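Come knit (or just wear socks) with us this July

Hi, I'm Jamila Sikder, and I'm looking for people with feet! Let me explain. I run Usto, a very small sock pattern business, out of the back half of a yarn shop on Dudley Street, and I'm putting together a book of 21 patterns for winter socks. The drafts are written, the yarn is ordered, and now I need people to knit the things and tell me where I messed up.

I want two kinds of helpers. Test knitters get one pattern each plus the yarn for it, and you have all of July to finish a pair. You should be able to turn a heel without crying (a little swearing is fine) and keep notes as you go. If the stitch count on row 40 makes no sense, I want to hear about it that same evening, even if you're grumpy.

Then there are the wearers. No knitting at all! You get 3 pairs, you wear them around the house, you wash them however you normally wash socks, and you fill in a short form once a week. Please don't baby them. I really want to know which cuffs slide down and which yarns go bald at the heel.

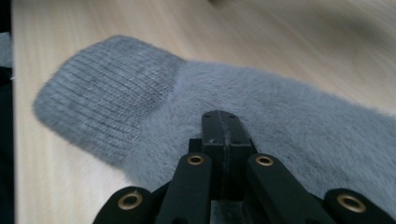

Gray and fuzzy, with a ribbed cuff.

Big feet, tiny feet, wide feet, feet that are always freezing, all welcome. I'm especially short on people who wear a men's 12 or up, so if that's you or somebody you live with, please write. Wool allergies are OK for the wearer group, just say so and I'll put you down for the cotton pairs.

What you get: the socks, any leftover yarn, your name in the back of the book, and a copy when it's printed. We're doing a first run of 2000 with Grelari, so there will be plenty to go around. I can't pay wages on this one, and I'd rather tell you now than after you've cast on.

To sign up, email me at the shop with your shoe size, which group you want, and the last thing you knitted if you're knitting. Or stop by after 3 and ask for me or Cheng. We have the sign-up sheet at the counter, next to the button jars.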